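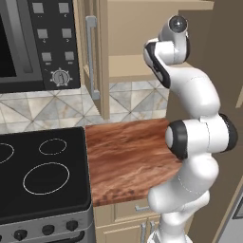

Words by M. Sokol

How a Zipper Works

A zipper is a machine. It has one moving part that you hold and two rows of parts that you do not. It is used on jackets, boots, tents, pencil cases and the side of some pillows. This page explains what the parts are called, what each one does, and why a zipper sometimes stops working.

It helps to have a zipper in front of you while you read. A jacket with a large zipper is better than a skirt or a purse, as the parts are easier to see.

The parts

The two strips of cloth on either side are called tapes. The tape is woven tightly so that it does not stretch much. If the tape stretched, the teeth would move apart and would no longer line up.

The teeth are fixed along the inner edge of each tape. Teeth can be metal or plastic. The teeth on the left tape and the teeth on the right tape are the same shape, but they are not level with each other. Each left tooth sits across from a gap on the right, and each right tooth sits across from a gap on the left.

The slider is the part that moves up and down. The small handle on it is the pull.

Stops are small blocks at the ends of the teeth. The top stops keep the slider from coming off at the top. The bottom stop does the same at the bottom. On a pair of pants there is a bottom stop. On an open-front jacket there is a box and a pin instead, and these have their own section further down.

The shape of a tooth

Look at a single metal tooth from the side. It has a small bump on one face and a small hollow on the other. The bump is on top and the hollow is underneath.

When a zipper is closed, the bump of each tooth sits inside the hollow of the tooth above it. The tooth above belongs to the other tape. So the order goes left, right, left, right, all the way up, and every tooth is held between two teeth from the opposite side.

Now pull the two sides of the closed zipper away from each other. The teeth do not come apart. To get a bump out of a hollow, the teeth would first have to spread apart up and down, and there is no room for that. The teeth above and below are in the way.

This is called interlocking. Interlocking parts hold each other in place by their shape. There is no glue in a zipper and there are no magnets.

What the slider does

The slider has a channel inside it. The channel is shaped like the letter Y. At the top of the Y there are two openings, one for each row of teeth. At the bottom there is one opening, where the joined rows come out. Between the two top openings is a solid piece called the wedge, or the diamond.

When you pull the slider up, the two rows of teeth enter through the two top openings. The sides of the channel push the rows toward each other. The rows also have to bend as they go around the curve. When a row of teeth bends, the gaps between its teeth open a little wider, in the same way that your fingertips spread when you bend your hand backward. The wider gap lets a tooth from the other side slip in. When the row becomes straight again, the gap closes and the tooth is held.

When you pull the slider down, the joined teeth enter through the bottom of the Y. They meet the point of the wedge. The wedge pushes the rows apart while they bend, and the teeth slip out one after another.

Only the teeth inside the slider are changing at any moment. The teeth above it are open and the teeth below it are closed. That is why a zipper can close a very long opening without your having to pull very hard. You are only working on a few teeth at a time.

A wedge is one of the simple machines. An ax is a wedge and so is a doorstop. A wedge changes a push in one direction into a push toward the sides. In a zipper, your downward pull becomes two sideways pushes.

Three kinds of teeth

Metal teeth are separate pieces. Each one begins with two short legs. A machine sets the legs over the edge of the tape and squeezes them shut. Metal zippers are common on jeans. They are strong, but they are heavy, and some metals can rust if they stay wet.

Molded plastic teeth are also separate pieces. Melted plastic is pressed into a mold around the edge of the tape, where it cools and hardens. These teeth are usually wide and blocky. They are used on winter jackets and come in many colors.

Coil teeth are not separate at all. A coil is one long plastic thread wound like a spring and sewn to the tape. Each loop of the spring acts as a tooth. Coil zippers bend easily, so they are used on backpacks and suitcases, where the zipper has to go around corners.

If you cannot tell which kind you have, run a fingernail slowly along the open edge. Separate teeth feel like steps. A coil feels smoother, with very small ridges.

Zipper sizes

Zippers have two measurements, length and size. Length is how far the slider can travel. A skirt zipper might be 17 centimeters long. A zipper for a long winter coat might be 85 centimeters long.

Size has to do with the width of the teeth when they are closed together. It is written as a number. A number 3 zipper is narrow and is used on light clothes such as dresses. A larger number means wider teeth and a stronger zipper. The size number is often stamped on the back of the slider, sometimes with other letters next to it.

A slider made for one size will not work on another. If the channel is too wide, the teeth are not pushed together firmly. If it is too narrow, the teeth do not fit inside. Sliders made for metal teeth and sliders made for coils also have differently shaped channels, even when the size number is the same.

The box and the pin

A jacket has to open all the way, so the two tapes have to come apart at the bottom. The bottom of one tape has a small block with a slot in it. This is the box. The bottom of the other tape has a thin, stiff rod. This is the pin.

To close the jacket, move the slider down until it touches the box. Put the pin through the slider and into the box as far as it will go. Hold the bottom of the jacket with one hand and pull the slider up with the other.

The pin has to reach the bottom of the box. The box and pin set the starting position of the two rows. If the pin is too high, one row starts ahead of the other, and the teeth do not meet the correct gaps. The zipper may jam, or it may close crookedly and then open again below the slider.

The lock

On many zippers the slider stays where you leave it, even when you jump. There is a small spring and a small hook inside the slider. When the pull is lying flat, the hook rests between two teeth and the slider cannot move down. When you lift the pull, the hook is raised and the slider is free.

This is called a locking slider. Pants nearly always have one. Some bags have sliders with no lock, which makes them easier to move.

How zippers are tested

The zipper workshop at Wosico, in Dravedberg, makes the Rokik, a molded plastic zipper for children's coats. Sample zippers are taken from the line and put through several checks before a batch is packed.

In the first check, a zipper is opened and closed 100 times. The person doing the check looks for missing teeth and for places where the slider slows down. In the second, the closed zipper is clamped on both sides and pulled until it fails. The force at which it failed is written down. In the third, the pull is twisted to see whether it comes off the slider. The samples are not sold afterward.

Why zippers stop working

Cloth in the slider. A fold of lining or a thread has gone into the channel. Do not pull harder in the same direction. Hold the cloth flat and move the slider back the way it came while drawing the cloth gently out to the side.

A dry or dirty track. Sand and dust get between the teeth and the slider. Brush the teeth with an old, dry toothbrush. For a metal zipper, rub the tip of a pencil along the teeth. Pencil lead contains graphite, a soft material that helps surfaces slide. Keep the pencil off the cloth, as it leaves gray marks.

A worn slider. The slider moves, but the teeth behind it do not stay closed. After long use the channel has become wider, and it no longer presses the rows together. An adult can sometimes squeeze the sides of the slider with pliers, a little at a time. If that does not help, the slider has to be replaced.

A missing tooth. On a metal or molded zipper, one missing tooth near the top may not matter much. A missing tooth near the bottom usually means that a new zipper is needed. The old one is unpicked from the garment and a new one is sewn in its place.

Words used on this page

Channel: the Y-shaped space inside the slider.
Coil: a plastic thread wound like a spring, used as teeth.
Interlocking: held together by shape.
Pull: the handle on the slider.
Slider: the moving part of a zipper.
Stop: a block that keeps the slider from coming off.
Tape: the woven strip that holds the teeth.
Wedge: the solid piece in the slider that separates the rows.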